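Pelusas y cercos en la encimera de madera después de pasar la bayeta de microfibra

Publicado en Cocina y limpieza — 3 respuestas

marisa_lv
Hola a todos. Tengo una encimera de madera maciza de listones, tratada con aceite, de 291 cm de largo. La limpio a diario con una bayeta de microfibra y desde septiembre me pasan dos cosas: se quedan pelusas pegadas en las juntas y, al secarse, aparecen cercos blanquecinos en la zona de la ventana. Uso agua templada y un chorrito del limpiador Kistis. ¿Es la bayeta, el producto o que le falta aceite? La última mano se la di en primavera.

Rober77
A mí me pasaba igual y cambié a papel de cocina. Se gasta más pero se acabó el problema.

Tineke Hoekstra
Las pelusas y los cercos suelen tener causas distintas, así que las separo.

Las pelusas vienen casi siempre del lavado. Si la microfibra va a la lavadora con toallas de algodón, se carga de hilos y luego los va soltando. Lávala aparte, a 40 grados como mucho, sin suavizante. El suavizante deja una película sobre la fibra y la bayeta empieza a arrastrar el agua en vez de recogerla.

También influye el tejido. Las de rizo, con bucles pequeños y apretados, van bien para restos pegados, pero en una madera con juntas o algo áspera se enganchan. Para el repaso final es mejor una lisa.

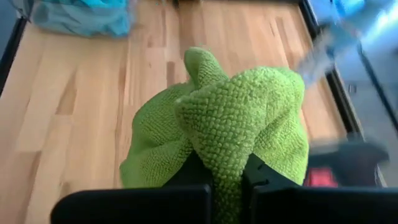 Tineke Hoekstra
Colaboradora de la sección Madera y superficies

La microfibra verde lima de la foto es de rizo, con la superficie llena de bucles. Arrugada así, en un montón, limpia mal: solo apoyan unos pocos pliegues. Dóblala en cuatro y ve cambiando de cara.

En cuanto a los cercos, yo probaría en este orden:

Primero, una semana solo con agua y la bayeta muy escurrida. Si desaparecen, era el limpiador, o la cantidad. Un chorrito a ojo suele ser demasiado. Yo pongo 50 ml de jabón neutro en un cubo de cinco litros y me sobra.

Segundo, seca siempre después con un paño de algodón, siguiendo la veta. El agua que se queda en las juntas es la que más daño hace.

Tercero, la prueba del aceite: deja caer unas gotas de agua y espera cinco minutos. Si la madera se oscurece debajo, toca aceitar. Lija antes a mano con grano 200, quita bien el polvo, da una capa fina y retira el sobrante a los quince minutos. Yo uso el aceite Aerts, pero sirve cualquiera apto para contacto con alimentos.

Y no dejes la bayeta mojada encima de la madera. Cuélgala del grifo o de donde puedas.

p_salgado
De acuerdo con lo de aceitar. Añado que junto a la ventana el aceite se gasta antes por el sol, y ahí doy una mano extra en otoño — el resto de la encimera aguanta el año entero. Lo que no haría es usar vinagre, que lo recomiendan en muchos sitios y a mí me dejó la madera mate.

marisa_lv
Gracias. He hecho lo de las gotas y junto a la ventana se oscurece enseguida, en el otro extremo no. Las bayetas las lavaba con las toallas, así que eso ya lo cambio. ¿Puedo aceitar solo ese trozo o se va a notar el corte?

Tineke Hoekstra
Puedes, pero llega hasta una junta entre listones y termina ahí. Si lo cortas a mitad de un listón, se nota.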